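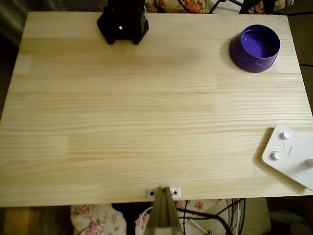
The Hurstead Letter - Issue 33, page 2

Teaching by hand, one small job at a time

By Desmond Szabo

Some of you will remember that back in October I wrote a few lines about our plan to teach a robot arm to put things away, and that I promised to report back as soon as there was something to report. Well, it has taken a good deal longer than I thought it would (it always does, and my wife will tell you the same about the back porch), but the pine table is set up, the bracket is fastened to its front edge, and we have been giving lessons on it most evenings since the spring. I could not be happier about it!

For readers who joined us over the winter, the idea is simple enough. We don't write out the steps of a job for the robot. One of us does the job through the arm, either by holding it and moving it along or by steering it from a second, smaller arm that we call the leader, and the computer keeps a record of every joint and every moment. Do that enough times and you have something a learning program can work with. Each pass through the job is called a demonstration, and as of Thursday, June 6, 2019, we have 458 of them saved.

The job we picked is a humble one. A small object starts somewhere on the bare wood and has to end up in the round purple container, which lives toward the back right corner. When we began, Keir Crichton and I both assumed that the hard part would be the grasp. It was the letting go. People are impatient when they let go of things, and I am worse than most - I open the fingers while the arm is still traveling, and the piece sails off to one side. The program learned that habit from me quite faithfully. Keir has a slower hand, and once we had thrown out my first 200 runs and let him redo them, the drops got a great deal tidier. I have made my peace with it.

A few notes for anyone thinking of trying the same at home, and I know from your letters that there are several of you. Leave the middle of the table clear. We used to keep pliers and tape there, and we lost two whole evenings of lessons to a roll of tape that was in some runs and missing from others. Move the starting spot every time, a little farther than feels natural. Stop when your shoulders get tired, and do try to have a second person along, even if all they do is reset the object and tell you when you are rushing.

We have also been comparing two ways of recording. Keir favors the Avodum logger, which saves everything whether you want it or not, and I have stayed with Trukard, mostly out of habit and a little out of stubbornness. The files from one can be read by the other after some coaxing, and I'll gladly send my conversion notes to whoever asks. They are not pretty, but they do the trick.

Next up is a job with two stages: into the container, then back out and onto a marked spot on the wood. Keir thinks we can have a decent set of lessons for it before the Matheson open house. I think he is being generous, but I have been wrong on this subject before. If you would like to come and take a turn at the leader arm, please write ahead so that we can plan the evening. Beginners are very welcome, and children too if they bring a grown-up. Some of our smoothest runs came from a girl of nine who had never touched the thing before, and she has asked twice now when she can come back.

Search the letter
Enter a word or issue number
Go

Recent items
Cleaning up shaky demonstrations
Keir Crichton on building a leader arm from spare parts
Letters: how slow is too slow?
Matheson open house: what to bring
Trukard conversion notes, first part

Contact the editor | Copyright 2019 The Hurstead Letter | Back to top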